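Robots formés en simulation : une méthode prometteuse, des preuves encore minces

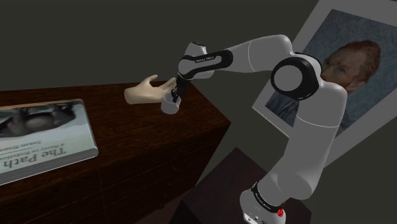
La méthode présentée le 25 avril par Hamidreza Soltani et Yasaman Mirzaei, sous le nom d'Ojo, veut régler un vieux problème : apprendre à un bras robotisé à saisir un objet qu'il n'a jamais vu, dans une pièce qu'il ne connaît pas, sans passer des mois à le lui montrer. Le principe consiste à générer des intérieurs virtuels volontairement chargés et à y faire répéter le même geste jusqu'à ce qu'il devienne fiable. Dans l'un de ces décors, la pince doit s'occuper d'une petite tasse gris clair posée au bout d'une commode en bois sombre, juste devant les doigts d'une main de mannequin. Un livre épais est posé sur le même meuble et un grand portrait encadré est accroché au mur. Les auteurs parlent de « distracteurs sémantiques ». On peut aussi y voir du mobilier, et attendre de savoir ce que chaque élément change au résultat.

Sur ce point, le document mis en ligne reste avare. Il annonce un entraînement sur 200 intérieurs différents et affirme que la politique apprise « généralise largement » à des pièces nouvelles. Or les pièces nouvelles en question sortent du même générateur que les anciennes. Mêmes familles de meubles, même moteur de rendu, même modèle de contact entre les doigts et l'objet. Que le système s'y retrouve n'a rien de renversant.

Reste le passage au réel, seul juge dans cette affaire. L'équipe a procédé à 50 essais sur un bras physique, dans les locaux de Clendeo, la société qui finance une partie des travaux. Le taux de réussite est donné sous forme de courbe, sans tableau, et les échecs ne sont pas classés. On ignore donc si le robot a manqué l'objet, l'a renversé, ou s'il s'est intéressé à autre chose. Pour une méthode dont l'argument principal est de ne pas se laisser distraire, la lacune est gênante.

Interrogé sur ce choix, Hamidreza Soltani répond que la version courte de l'article ne permettait pas davantage. « Les données par essai existent et elles seront publiées avec le code », assure-t-il, en évoquant le mois de juin. Il défend aussi l'encombrement des décors : « Une table nue avec un cube rouge au milieu, tout le monde sait faire. Chez les gens, il y a des bibelots, des tableaux, des choses en forme de main. »

L'argument se tient. La robotique de laboratoire souffre depuis longtemps de démonstrations trop propres, et l'on ne reprochera pas à Ojo de mettre le désordre au programme. Mais un intérieur de synthèse garde ses facilités. Le poids de la tasse y est un paramètre, comme le frottement de sa paroi ou la raideur des doigts de la pince. Un récipient bas et mat, sans reflet ni transparence, figure par ailleurs parmi les cas les plus accommodants pour une caméra. Le verre à pied et la carafe à moitié pleine ne sont pas traités, ce que l'article reconnaît en une phrase, dans les annexes.

La comparaison avec les méthodes concurrentes laisse également sur sa faim. Deux seulement ont été retenues, toutes deux réentraînées par l'équipe avec ses propres réglages. C'est une pratique courante, mais elle avantage presque toujours celui qui tient le chronomètre. Aucune des deux n'a bénéficié du même budget de calcul qu'Ojo, à en croire les chiffres de consommation fournis en fin de document.

Yasaman Mirzaei, qui a conçu le générateur de décors, se montre plus prudente que le communiqué. Elle convient que l'effet propre de l'encombrement n'a pas été isolé : il aurait fallu entraîner le même réseau dans des pièces vides, à durée égale, puis comparer. « L'expérience est en cours. Je préfère ne pas en annoncer le sens », dit-elle. Le texte diffusé par Clendeo n'a pas ces scrupules et promet déjà « des robots à l'aise dans n'importe quel salon ».

La société dit vouloir intégrer la méthode à Fivomport, sa plateforme logicielle destinée aux résidences pour personnes âgées. Un premier site serait équipé à Teldale. Aucune date n'est avancée, et Clendeo n'a pas précisé si le robot y manipulerait des objets en présence des résidents ou dans des locaux fermés. La question n'a rien d'anecdotique lorsque le système a appris à travailler à quelques centimètres d'une main qui, elle, n'appartenait à personne et ne bougeait pas.

L'article n'a pas encore été relu par des pairs. Le code du générateur n'est pas disponible à ce jour ; les auteurs indiquent que les demandes d'accès sont examinées au cas par cas.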